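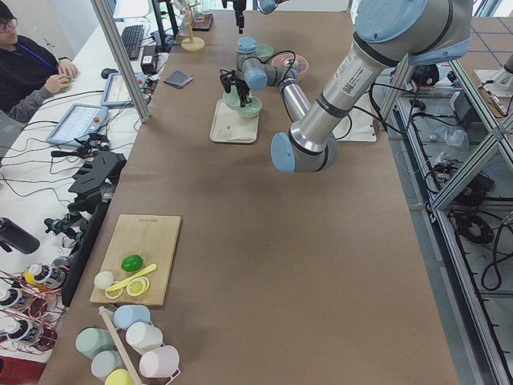 Tarık Ersoy replied that the paper always curls when it is cut fresh from the roll, and asked which side I had put up.

Ticket 315, brown paper on the long table, status: open

17/01/2024. I put the inner side up, so the ends lift. Yesterday the mug tree stood on such an end and was leaning. I moved it by a hand's width and it stands straight again.

Tried so far:
- Turned the paper over. Better in the middle, the corners still lift.
- Taped the corners with Feltik tape, 2 strips each. One corner came off overnight.
- Put the cutting board on the near end. It helps, but the board is needed for the lemon slices and the lime.

Question to Tarık: does Melard sell the same paper in flat sheets? I need 400 cm in length and 100 cm in width. If only rolls are possible, I will leave the next piece under weight for one night before we use it.

Svatopluk Urban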